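2022-05-24

Up at the usual time, light rain, stopped before breakfast. Spent the day on the play kitchen table, which has to be settled before the children come back to the room.

The white top is staying. I had considered covering it with the oilcloth Waltraud offered, but oilcloth creeps when small people lean on it, and the edge would need tacking down. White shows every mark, and I count that in its favour. A mark that shows gets wiped. I did the top twice this morning, first with washing-up liquid and warm water, then with plain water, and dried it with the flannel cloth. The old blue cloth leaves lint and has gone into the rag bag.

Washed the toy food next. Method as in February: lukewarm bowl, soft nail brush for the seams, rinse, stand on a towel with the stem end down where there is one. The hollow pieces take in water if they are held under, so they get wiped only. I had forgotten this once before and spent a fortnight hearing a pear slosh. The strawberry needed the brush around its leaves. The banana was clean apart from one sticky patch, source unknown, removed with a drop of cooking oil and then soap to get the oil off.

Rosalie Auer telephoned in the middle of this about the storage boxes. Wieser will deliver to the side door if somebody is in before noon. I said I would be in. She then asked whether the shelf would take 20 kg, and I said I would rather not find out. The brackets are rated for it on paper, but the plaster on that wall is soft and the upper left screw has never bitten properly. The boxes can go on the floor until Mortimer has been with the longer screws.

Lunch: soup, bread, the last of the Mirdale cheese. Ate it standing.

After lunch I went through the crockery. I am keeping the large plate in the purple-grey colour, as it is wide enough for two children to serve from at once without elbows. The smaller plates are scratched and I have put them aside for the sand corner. Of the cups I prefer the pale green one with the see-through handle. The handle is large enough for a whole fist, and that is how they hold it, whatever the catalogue says about fingers. Seraina thinks the cups should match. I can see no practical argument for it. When they match, the children quarrel over whose is whose, and with odd ones they settle it by colour and get on with pouring.

Then the question of layout. Last term everything was stacked by type: fruit in one tub, bottles in another, plates on end in the rack. It looked tidy at half past eight and the tubs were tipped out within minutes, always onto the same corner. Hannelore Lehner's suggestion was to set the table loosely before they arrive, a few things out and spaced well apart, the remainder out of sight in the Halska cupboard. I was doubtful, as it seemed to me to be doing the children's untidying for them, but she has had the room next door for years and her floor is clearer than mine.

I tried it this afternoon. Plate at the far end, fruit beside it, the ketchup in the middle where it can be reached from either side, the cup towards the front. The metal piece with the blue inside goes in the opposite corner, set at an angle. Placed square it takes the same amount of table but somehow stops anyone standing there. I moved it three times and left it angled.

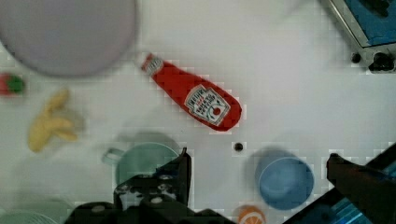 The ketchup bottle I have left lying down. Stood up, it is the tallest thing among the food and gets knocked with a sleeve, and it makes a surprising noise on the floor for its weight. It has the Heinz label on it, which the older ones can now read, or recognise, and I would not swear to the difference. Mortimer's boy calls every red bottle Heinz, including the one with the floor polish in it, so the floor polish has moved to the top shelf with the bleach.

Wrote to Zalness to ask whether they sell single replacement cups or only the full set. Their list gives the set and nothing else. If the answer is the full set I will try the church sale first.

Still to do: felt pads under the stools, a lower hook for the aprons, and the cupboard door, which swings open by itself when the window is up. A magnet catch would do it. The gap at the top of the door is 7 mm and at the bottom next to nothing, so the hinge wants packing out before any catch goes on, or the two halves will not meet. Card will do for a trial.

Hands very dry from the soap. Waltraud has lent me the cream in the flat tin. Bed early, as the delivery is tomorrow and I have to be at the side door with the key.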